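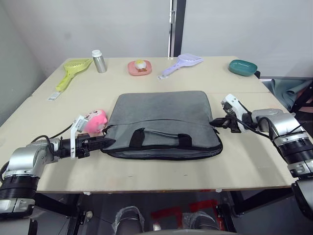

Trabalhar fora de casa, dia não sei quantos

12 de fevereiro de 2018

Escrevo isto a correr porque o comboio sai daqui a pouco e se não for agora já não vai. Prometi à Perla que punha no blog o que aprendi nestes meses a trabalhar de um lado para o outro. Bibliotecas, cafés, a sala de espera do dentista uma vez. Pronto, cá vai, sem grande ordem.

Comecei em outubro. O escritório de Montes fechou e deram-nos a escolher, ou mudar para Velimcombe ou ficar "remoto". Fiquei remoto. Achei que ia ser pijama e café até ao meio-dia. Foi pijama, sim, durante duas semanas, depois comecei a falar sozinho com a máquina de lavar e a minha irmã disse-me para sair de casa.

Saí. Primeiro o café da esquina. Bom café, cadeiras horríveis, uma televisão sempre ligada num programa de culinária que me dava fome às 10 da manhã. Gastava mais em torradas do que gastava em passe. Fiz as contas no fim do mês, 104 euros. Em torradas e galões! Acabou-se o café da esquina.

Depois a biblioteca. Gosto muito da biblioteca. Silêncio, aquecimento, uma senhora que arruma revistas muito devagar. O problema são as chamadas. Tenho três por dia, às vezes mais, e passei o inverno no vão das escadas a dizer "sim, estou a ouvir" baixinho. O rapaz da segurança já me cumprimenta. 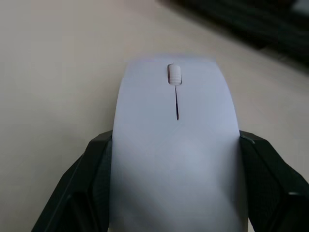 E a Liya Mekonnen, que trabalha comigo desde os tempos de Montes, está ainda pior porque tem um bebé em casa e as chamadas dela são todas com gente noutro fuso. Combinámos encontrar-nos às vezes a meio caminho. Ela leva bolachas, eu levo a extensão eléctrica. Rende imenso nas primeiras duas horas e depois ficamos na conversa, é assim.

Fui também experimentar um daqueles espaços partilhados, o Pliltico. Pagas ao dia ou ao mês. Ao dia são 13 euros com café incluido, e o café é melhor do que eu esperava. Gente simpática. Demasiado simpática se calhar, na primeira manhã já tinha dois convites para um torneio de matraquilhos. Fui ao torneio. Perdi logo. Mas conheci o senhor que faz mapas antigos e passámos o almoço a falar do Liltholm, que é o barco onde ele andou embarcado em novo, e não fiz nada do relatório. Nada.

O que mudou mesmo foi a maneira de acabar o dia. No escritório as pessoas levantavam-se, ouviam-se os casacos, percebia-se que eram horas. Em casa não há casacos. Dei por mim às dez da noite a responder a emails que ninguém tinha pedido. Agora ponho um alarme às seis e um quarto e quando toca fecho tudo, esteja onde estiver. Nem sempre cumpro. Esta semana cumpri uma vez. 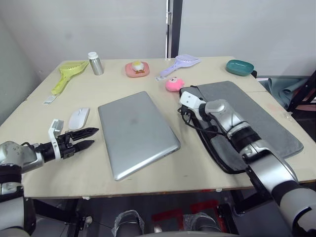 Outra coisa, as costas. Tenho 33 anos e levanto-me da cadeira como o meu avô. A Perla insistiu na natação, fui, gostei, constipei-me. Agora ando a pé. Desço duas paragens antes e faço o resto pelo rio, mesmo com chuva, e chego com outra cabeça. Foi a única coisa desta lista toda que resultou logo no primeiro dia.

Almoço: levar de casa. Eu sei, toda a gente diz. Mas levar mesmo, e comer longe do sitio onde se trabalha. Um banco de jardim serve. Sopa em termo é a melhor invenção, só que o meu verte e já estraguei um caderno inteiro com creme de cenoura, as notas de janeiro cheiram todas a jantar.

Saudades do escritório? Algumas. Do bolo nos anos, da discussão sobre o ar condicionado, de perguntar uma coisa parva a quem está ao lado sem ter de escrever "olá, tudo bem? tens um minuto?" antes. Do micro-ondas não tenho saudades nenhumas.

A Liya acha que voltamos todos a um escritório daqui a um ano. Eu acho que não. Apostámos um jantar e a Perla ficou de árbitro, mas ela quer jantar também portanto não sei se é muito imparcial.

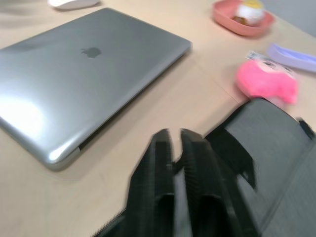

Coisas que me perguntaram por email

Se compensa o passe mensal no espaço partilhado: para mim não, vou duas vezes por semana no máximo. Se fores todos os dias faz as contas, e desconta as torradas.

Se a biblioteca deixa levar café: deixa com tampa. Sem tampa a senhora das revistas vem ter contigo.

Se não me sinto sozinho: às terças de manhã, um bocado. Não sei porquê as terças. Depois passa.

O resto respondo para a semana, tenho mesmo de ir, ainda nem fiz a mala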